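Moisture Uptake and Bending Stiffness of Uncoated Wooden Chopsticks

Final report, Materials Laboratory II
Submitted December 13, 2018

Summary

Uncoated wooden chopsticks are washed, stacked and reused many times in home kitchens. Each wash exposes the wood to water, and each drying period removes most of it again. This report describes a set of bending and weighing tests on chopsticks from two suppliers, Clerine and Prosska, carried out in the teaching laboratory during the fall term. Stiffness fell with soaking time in every group tested. Most of the loss was recovered on drying, but the recovery was incomplete in the Prosska sticks. Storage position had a measurable effect on drying and is treated in its own section.

1. Background

Wood takes up water in two stages. In the first, water enters the cell walls and is held there. The walls swell and soften, and the piece as a whole becomes larger across the grain and easier to bend. In the second, the cell walls are full and any further water fills the open spaces inside the cells. This adds weight but has little effect on stiffness. The change from one stage to the other is called the fiber saturation point.

A chopstick is a convenient test piece. It is cut with the grain running along its length, it is sold in large numbers at a fixed size, and it has a high ratio of surface to volume. It has one disadvantage, the taper. Standard beam formulas assume a constant cross section, and a correction is needed before results can be compared with published values for solid timber. We did not attempt that comparison. All stiffness values in this report are given relative to the same stick in its dry condition, so the taper drops out.

The end grain at the tip and at the blunt end is of particular interest. Water moves along the grain much faster than across it. A stick standing in water is therefore wetted mainly through one small face, and the moisture then travels upward. The same path works in reverse during drying if that face is open to the air.

2. Materials

Two types of stick were used. The Clerine sticks are pale, straight-grained and sanded to a fine finish. The Prosska sticks are slightly thicker at the blunt end and have a rougher surface. Neither type is lacquered. The supplier information does not state the species in either case, and we have not tried to identify it.

Every stick was inspected before use. Those with visible knots, or with grain running out through the side, were rejected. The accepted sticks were numbered in pencil near the blunt end. Ink was tried first and ran during soaking.

Drinking cups were used as soaking vessels in the first trials and replaced later by glass cylinders. The cups were too wide, and the sticks leaned at different angles, which changed the wetted length from one stick to the next.

3. Method

3.1 Conditioning

Sticks were dried in the laboratory oven until two successive weighings agreed to within the resolution of the balance. They were then cooled in a closed container with drying agent. The weight at this point was taken as the dry weight.

3.2 Soaking

Sticks were placed tip down in tap water at room temperature, with the water level at a pencil line. The soaking periods were 15 minutes, 4 hours and overnight. On removal, each stick was wiped once along its length with a paper towel and weighed at once. The wiping step turned out to need care. In the early trials it was done by different group members and the scatter was large – one person pressed much harder than the others. After that the same person did all the wiping.

3.3 Bending

The bending test used two fixed supports 100 mm apart and a hanging weight at midspan. Deflection was read from a dial gauge. Each stick was loaded 3 times and the first reading was discarded, as it includes some crushing of the surface fibers at the supports. Loads were kept low enough that the stick returned to its starting position.

The stick was always placed with the same face up. Turning a stick by a quarter turn changed the reading noticeably, particularly in the Prosska group, and we attribute this to the direction of the growth rings.

4. Results

Weight gain was rapid at first and then slowed. The short soak already produced a clear increase, most of it presumably in the tip and the outer layer. Between the second period and the overnight soak the gain was smaller than expected from the first part of the curve.

Stiffness followed a similar pattern. The short soak had a small effect, close to the scatter of the test. The longer soaks both produced a clear drop, and the difference between them was minor. This is consistent with the two-stage description in section 1. Once the cell walls in the loaded region are saturated, more water changes the weight and little else.

After drying back to constant weight, the Clerine sticks returned to their original stiffness within the scatter. The Prosska sticks did not. Their surface also felt rougher after drying, with raised fibers along the edges. We suspect small surface splits but did not have access to a microscope during the test period.

One Prosska stick was removed from the data after it twisted on drying and no longer sat flat on the supports.

5. Storage position

The Prasertsri guide to kitchen woodware, which was the starting point for this part of the work, recommends that chopsticks be dried standing up in an open vessel. It gives no reason. We compared sticks standing upright in a cup with sticks lying flat on a cloth, both starting from the overnight soak.

A brown wooden chopstick standing nearly upright with its lower end in a cup has air along most of its length, but the lower end is enclosed and any water running down collects there. 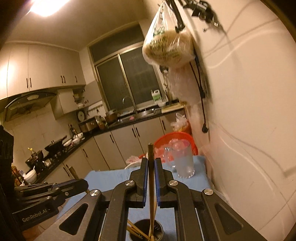 5.1 Comparison of drying curves

The upright sticks lost weight faster over the first part of the drying period. Later the order reversed. The flat sticks continued to dry at a steady rate, while the upright sticks slowed down and held a small amount of moisture for much longer. On removal from the cup, the lower ends were darker than the rest and damp to the touch.

The effect disappeared when the sticks were stood on a wire mesh placed in the bottom of the vessel. This suggests that the standing position itself is sound and that drainage is the limiting factor. A vessel with holes in its base should give the same result – we did not have one of suitable size.

6. Sources of error

Room humidity was not controlled. The Rultetura humidity logger borrowed for the project stopped recording partway through, and the later drying runs have no humidity record. The two storage positions were always run side by side, so the comparison between them should hold, but the absolute drying times should not be relied on.

The dial gauge applies a small spring force of its own. This was left uncorrected. It acts in the same direction on every stick and has little influence on a ratio of two readings.

The pencil line marking the water level was drawn by measuring from the tip. Tips differ in shape, and the true soaked volume varied a little between sticks.

7. Further work

The tests should be repeated over many wet and dry cycles, since a single cycle says little about service life. The Prosska sticks would be the more useful group, given their incomplete recovery. Sealing the end grain with wax before soaking would separate uptake through the tip from uptake through the sides. The remaining numbered sticks are stored in the laboratory with their dry weights and will be kept until June.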